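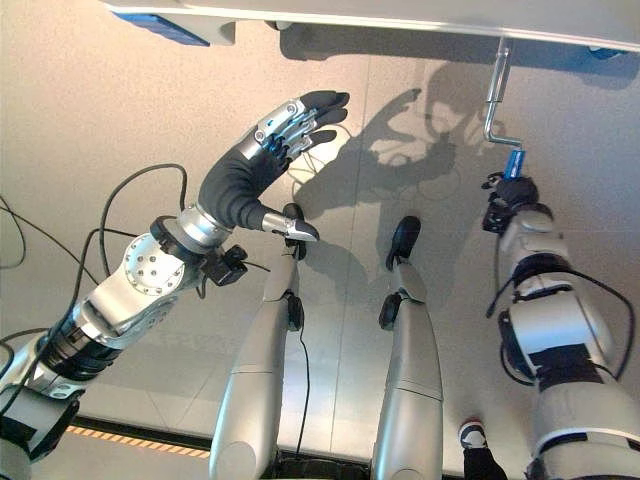

Issue 57, page 6

The Stage Manager and the Prompt Book

Young Readers' Pages from the Lougher Playhouse, Bruren

When people go to see a play, they see the actors, the costumes and the scenery. They do not usually see the stage manager. The stage manager is the person who makes sure that every light, every sound and every change of scenery happens at the right moment. To do this, the stage manager uses a special book called the prompt book.

Readers who visit the Playhouse in June to see The Clockmaker of Privov will hear thunder, a church bell and a train. Each of those sounds has its own place in the prompt book for that play.

What is a prompt book?

A prompt book is a copy of the play with a great deal of extra writing in it. The pages of the play, which is also called the script, are put into a large binder. On one side is the script, with all the words the actors say. On the facing side is a blank page where the stage manager can write notes.

The word "prompt" means to remind someone of what comes next. In the past, a person called the prompter sat near the stage with the book. If an actor forgot a line, the prompter would say the first few words in a quiet voice. Some theaters still have a prompter. At many others, the actors are helped with their lines only during rehearsals.

What goes into the book?

The first notes are made at rehearsals. The director decides where each actor should stand and when each actor should move. These moves are called blocking. The stage manager writes the blocking down in pencil, because the director may change it the next day.

Writing every move in full would take too long, so stage managers use short forms. The letters DS mean downstage, the part of the stage closest to the audience. The letters US mean upstage, the part farthest away. Stage left and stage right are always the left and right of an actor who is facing the audience. An X means "crosses," so a note such as "Anna X DS" tells the reader that Anna walks toward the audience.

The book also holds other useful papers. There is a list of the props, which are the objects the actors carry or use, and a note of where each one must be before the play begins. There is a plan of the scenery as seen from overhead. There is a list of telephone numbers, so that an actor who has not arrived can be called.

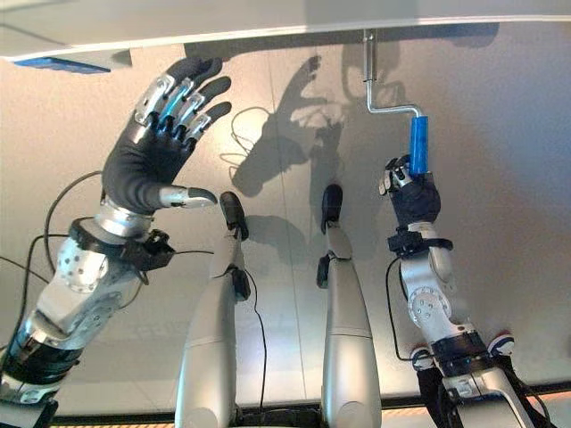
After the blocking is settled, the stage manager adds the cues. A cue is a signal for something to happen. It may be a word spoken by an actor, a movement or a piece of music. Every cue has a letter or a short word to show what kind it is, and a number to show its place in the order. In The Clockmaker of Privov, Lighting Cue 57 is the moment when the workshop turns from evening to night. It comes on the word "goodnight," and a pencil line in the book runs from that word to the note at the side of the page.

How is a cue given?

During the play, the stage manager wears a headset and speaks quietly to the people who work the lights, the sound and the scenery. These people are called operators. A cue is given in steps, and the words are always the same.

First comes the warning, which is "Stand by." The operator answers "Standing by." This shows that the operator has heard and is ready. When the right moment arrives, the stage manager says the name of the cue and then the word "Go." The operator does nothing until that last word is spoken. For this reason, people who are wearing headsets try not to say "go" at any other time.

Sometimes two cues must happen together. The storm in Act 2 has thunder and lightning on the same word, and the stage manager calls both cues with a single "Go."

What happens if there is a mistake?

Plays are performed by people, and mistakes do occur. An actor may leave out a line that was meant to be a cue. The stage manager follows the script with great care and must decide quickly whether to give the cue anyway, to wait, or to leave it out. Afterward, the mistake is written in the show report. The report also gives the time the play began, the time it ended and any repairs that are needed. It is sent to the director and to each department.

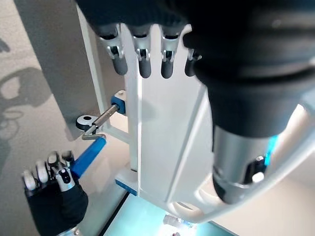
Looking after old prompt books

When the last performance is over, the prompt book is kept. The Playhouse has 99 of them in its library. The oldest belonged to Dilwyn Lougher, who founded the theater, and some of its pages have small drawings of the scenery in the margins – a gate, a staircase and a ship's mast. A theater company that wishes to stage the same play again can study the book and learn how it was done before.

Students from Hullell School will visit the library on 22nd May to look at several of the books. Other schools may ask for a visit by writing to the Education Office. Classes are asked to bring pencils only, as pens are not allowed in the reading room.

Words to know

Blocking: the planned positions and moves of the actors.
Cue: a signal for something to happen.
Operator: a person who works the lights, sound or scenery.
Props: objects that actors carry or use on stage.
Script: the written words of a play.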